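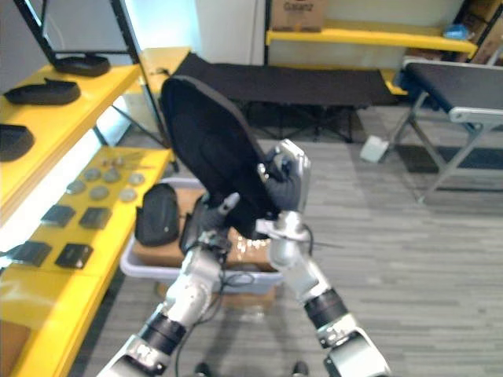
## 4.2 Lining the tote and laying the parts

By the time we came to look closely at the totes themselves, we had already spent a good while in the Girndale storeroom learning how the parts were named, shelved and asked for, and we had rather taken the totes for granted. A tote was a tote. It was only when we began going through the rejection slips from April that we understood how much of a part's fortune is settled in the short stretch between the shelf and the packing bench, and how many small, sensible habits the people at both ends had built up around it.

Of the 3,410 moulded parts logged at Girndale during the study period, 509 were set aside at the bench because of a mark on the outer face. Most of these marks could be buffed out, and the part went back into circulation with nothing worse than a delay, but 51 could not be saved. We should say that we did not trace every mark to its cause, and some will surely have been there when the parts came in. Still, the slips that carried a remark (and we were glad of every one, however hard to read) kept returning to the same two complaints: parts rubbing against one another, and parts resting on something hard.

The usual answer to the second complaint is a layer of cardboard along the bottom of the tote. There is no official liner. People use what the morning's deliveries have left them, tape and labels included, and we came to feel quite fond of the practice, which costs nothing and is put right in a moment when a piece gets tired. At Kilton, where we made a shorter visit for comparison, the totes are fitted with a cut foam sheet from Kastard. It is a lovely thing to lay a part on, though it has to be lifted out and wiped, and several people there told us they would happily have cardboard back.

The first complaint is a matter of how the parts are laid. Long, curved covers do not sit flat, and their ridges and flanges have a way of finding the smooth face of whatever is next to them. The arrangement we saw preferred at Girndale is a single layer, side by side, with all the parts leaning the same way, so that the slope of one follows the slope of its neighbour. It is wasteful of room, there is no denying it, and on a busy afternoon the temptation to start a second layer must be considerable. Figure 6 gives an instance of the single layer with three parts of differing size and outline, the shortest of them at the left.

**Figure 6.** Three black moulded parts in a light grey tote, over a layer of brown cardboard.
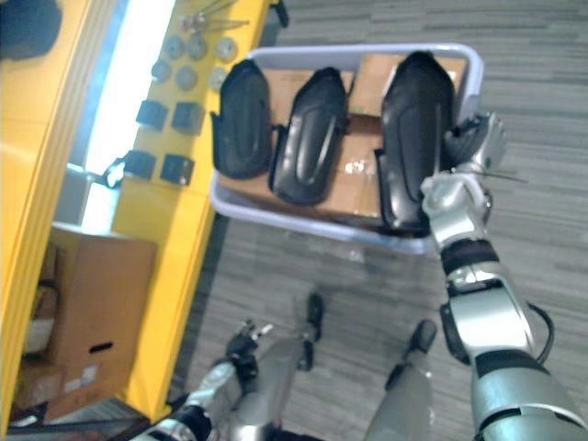 Amra Stojanovska, reading an early draft of this section, objected that we had made the single layer sound like a rule when it is really a courtesy. What she minds, she told us, is a tote she cannot get her fingers into: give her a gap beside each part and she will forgive a second layer, so long as there is a sheet of something between the two.

We have thought about that remark a great deal since, and it changed how we read our own notes. We had been recording layers and liners, and hardly ever the gaps. When we went back over the sketches from 200 of the totes, the drawings were too rough to measure from, but they did at least show that parts pushed hard against the wall were common in the fuller totes, and that the bench had often tipped the whole tote to get them out.

Edin Janevski has suggested marking a finger's width on the liner with a pen, and the Obradović bench has agreed to try it. Those totes are treated separately in Section 4.3, together with the soft pouches and other loose items, for which none of the above really holds.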